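5 February 2022 — laundry sorting, bedroom, Girnmont flat

Small items on the beige board, larger clothes left on the bed for now.
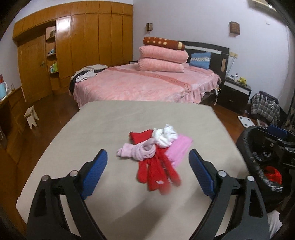
Pile 1, by the bin: red knits, white on top, pinks either side.

Pile 1 goes first. Pair the socks before folding, light pink kept apart from the bright pink cloth. The red knits get a cold wash on their own next time; Nigel Bunting lost a white shirt to one in May.

The heap on the left of the bed is white, black and grey. Split by colour, then fold — 8 hangers free in the wardrobe.

To do: check the red cloth in the bin.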